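Lettuce sandwiches, and other small lunches

Filed under: Kitchen, Everyday

April has been a grey old month and I have been eating a great many sandwiches. I did have plans for soup. I had a whole list of soups stuck on the fridge, with a leek and barley one at the top that I was quite excited about, but the stockpot is still in a box somewhere under the stairs and every time I go looking for it I come back with something else (last time it was the cake tins, which I then felt obliged to wash). So sandwiches it is, and I've become rather fond of them again.

The one I keep coming back to is the plainest of the lot. Bread, butter, lettuce, salt. My grandmother used to make it for us in the summer holidays when the garden was going mad with lettuces and she was trying to get through them before they bolted, and we complained about it every single time and ate every single one. She cut them into triangles, which I don't bother with for myself, though I probably would if you came over.

I know it sounds like what you have when there's nothing else in the house, and some days that's exactly what it is. But a good lettuce is a lovely thing and it doesn't get much of a chance when it's squashed under ham and cheese and pickle.

The leaf

I like a cos or something along those lines, with a bit of a rib to it and plenty of crinkle in the top. The butter gets down into the crinkles and the salt catches there too. Iceberg is fine for crunch, and I won't hear a word against it in a hamburger, but it doesn't taste like much when it's all on its own. The soft butter lettuces are delicious and go limp if you so much as look at them.

For the past few weeks I've been buying mine from Dunne, the little greengrocer down past the post office, where they're $3 a head and still have a bit of dirt in the bottom. I don't mind the dirt. I pull the leaves off one by one, swish them around in a sink of cold water, let them sit while I do something else, and then lay them on a tea towel and roll the whole thing up like a sleeping bag. It goes in the fridge just like that. You can get most of a week out of a lettuce this way, although the outside leaves do get a bit sad by Friday and those ones go in the compost.

When I'm ready for lunch I put a leaf out flat on the white board and have a proper look at it. It's mostly a matter of checking for grit, and for the odd slug, who I'm sure is very nice but isn't invited. The paler leaves are the ones I go for first. They're sweeter, I think, and they have that crinkly, slightly see-through look when they're fresh.

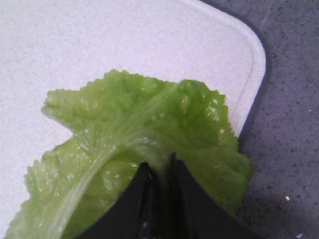

The bread

Now, I have opinions about bread and I've tried to keep them to myself on this blog, with mixed success. For most things I want a chewy loaf with a crust that fights back. For a lettuce sandwich I really don't. You bite down, the crust resists, and the whole leaf slides out the other side and slaps you on the chin. A softer slice lets you bite through cleanly.

Two slices on a plate, butter right out to the edges. I leave the butter dish on the counter from breakfast so it's soft by the time I want it, and if I forget, I shave it off cold with the vegetable peeler and leave the curls to sit on the bread for a few minutes. It works beautifully, and it feels a bit fancy as well! Margarine will do if that's what you have. Mayonnaise makes it a different sandwich, a very good one, but I'd call it something else.

For salt I use the flaky sort from the Kisemon tin that my sister-in-law gave me two Christmases ago. It was an enormous tin and I've hardly made a dent. A tiny bit of pepper if I'm in the mood. Sometimes a few drops of vinegar on the leaf, shaken off again so it doesn't soak in.

I like to get everything out before I start, the plate and the bread near the front and the tray with the lettuce just behind it, so that it's all within reach and I'm not opening cupboards with buttery hands. This is a habit that came from having a very small kitchen for a very long time. My old bench was 40 centimetres wide, and you had to put the kettle on the floor to roll out pastry. I still set things out as though I might run out of room at any moment. There's also something nice about seeing your lunch all laid out before it's been put together. It doesn't look like much, one leaf and a bit of bread, and then ten minutes later you're full. 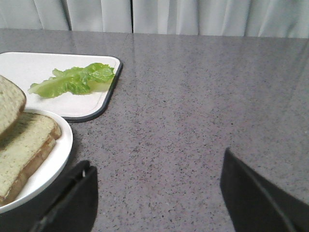
A few other ways to do it

If plain lettuce is a step too far for you, there are plenty of small things you can slip in without spoiling it.

A hard-boiled egg, sliced thin, with the salt on the egg and none on the leaf. This was the Sunday version at my grandmother's.

Cucumber, peeled, with the seedy middle scooped out. Lay the slices on a paper towel first or you'll have wet bread by the time you sit down.

Cheddar, the crumbly kind, but only a little. I used to buy a lovely one called Grumusus at the market and I haven't seen it since before Christmas, so if anyone knows where it's gone, please leave me a comment.

Vegemite, scraped on so thin you can see the butter through it. I had my doubts about this one and now I make it at least once a week.

Somebody wrote to me after the last lunch post to ask whether you can make these ahead for work. You can, sort of. Butter the bread, wrap it up, and take the leaf along separately in a damp paper towel in a container with a lid. I did it that way when I was at the Naneo office and had some 20 minutes to eat, and it held up well, even on the train. Tear the leaf in half if it's a big one, so it fits the bread without hanging out of the sides.

Next week I'll have another go at finding the stockpot. If I do, it's leek and barley, and I'll put the recipe up here. In the meantime there's half a lettuce left in the fridge and the heel of a loaf that needs using, so that's tomorrow taken care of.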